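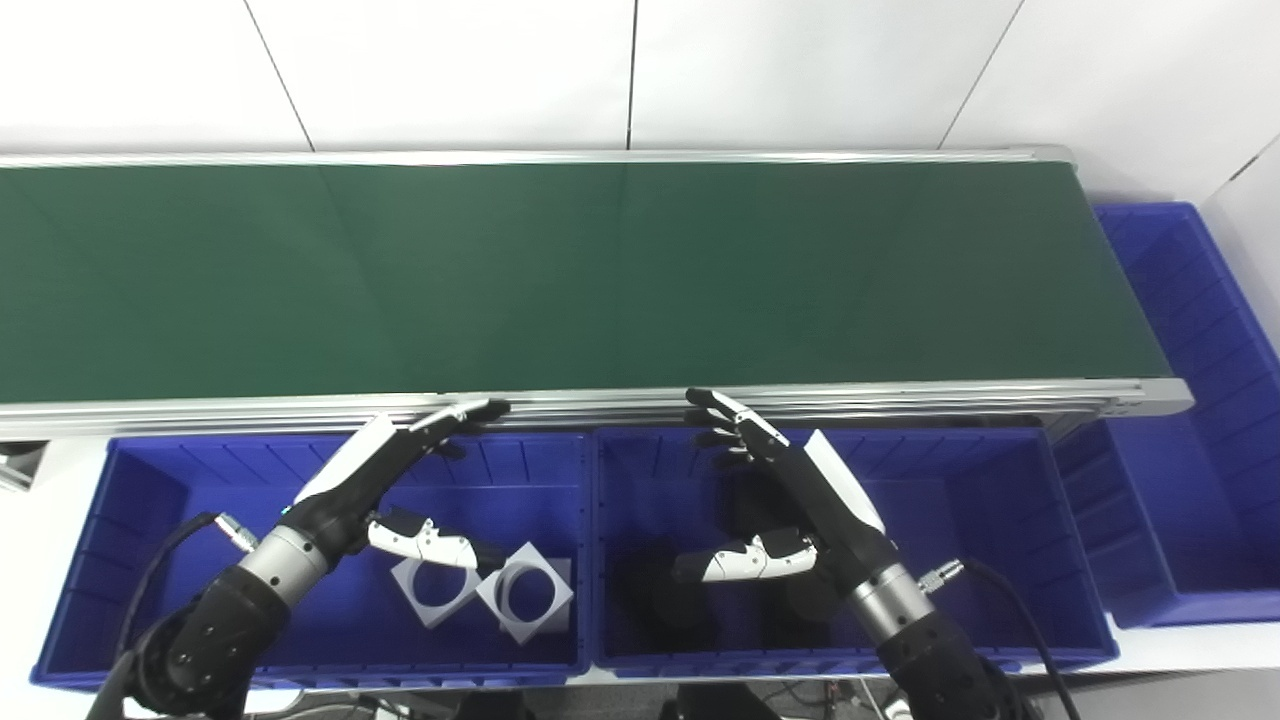

Green belt, blue bins.

Back from day two of the Korletey trial, wearing the one shirt I own that looks like I take court seriously. Thread, because the paper gave me nine inches and a photo credit.

If you're just joining: Dean Korletey ran the night desk at the Astley storage depot. Prosecutors say he also ran the fire that took out half of it in February. He has pleaded not guilty to arson and to insurance fraud.

The morning went to the lock logs. The depot used a door system called Clolov, which records every badge swipe and then, apparently, keeps it forever in a format only one man in the state can read. He was on the stand until lunch.

He read out swipes. There were 196 of them for the night in question. Jurors four and nine developed a shared interest in the ceiling.

The one that matters is 2:14 a.m., north door, Korletey's badge. The alarm came in at 2:31. Defense says the badge had been reported missing the week before. Prosecution says it was reported missing to his cousin, over dinner.

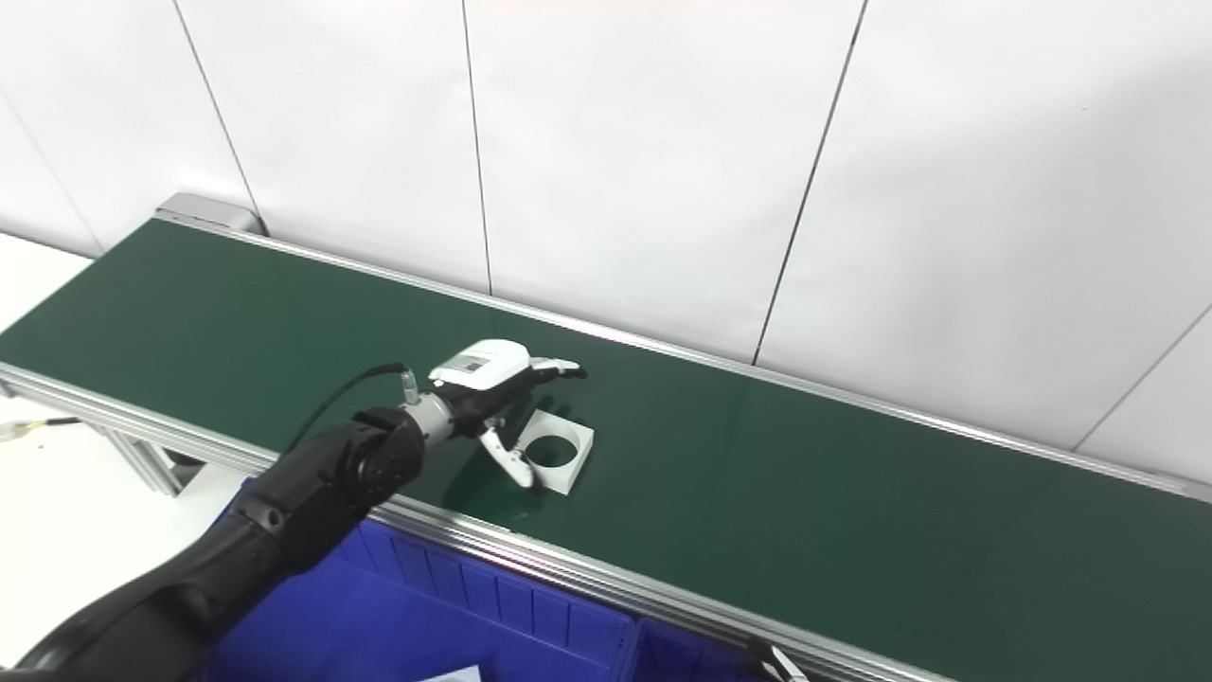 Is he going to testify?
His lawyer told the judge she'll decide after the state rests, and lawyers always say that. Ask me again when the fire marshal is finished.

Speaking of the lawyer: Bernice Kyei does her cross-examinations very quietly. Everyone leans in. By the third question the witness is leaning in too, and that's when she asks the one he doesn't want.

Today's was whether a Clolov badge could be copied. Long pause. "It's not supposed to be." She said thank you and sat down.

The money part, for those who asked. The policy on the building went up to $600,000 in January. Korletey didn't own the building. He did own a slice of Wurnumero, the little company that leased the north end, and Wurnumero had a claim form in the mail before the hoses were rolled up. The state has the postmark.

Defense answer to the postmark: the form was for a leaking roof. There was a leaking roof. I have seen the roof in 546 pages of exhibits and I now have opinions about flashing.

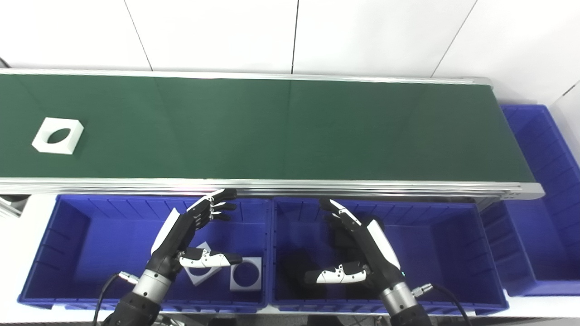
Cleiton Magalhães replies that I've skipped the sprinklers, which were shut off at the valve, and that a man who only lost his badge has no way to explain that.

Fair. I skipped it because the jury hasn't heard it yet. The valve comes in with the marshal, and the two sides spent half an hour this afternoon arguing at the bench about how much he gets to say. White noise machine on, so the rest of us listened to what sounded like a shower.

Judge will rule on it first thing. Court's back at 9:30. The vending machine on the second floor is still out of everything except the peanut butter crackers - plan accordingly.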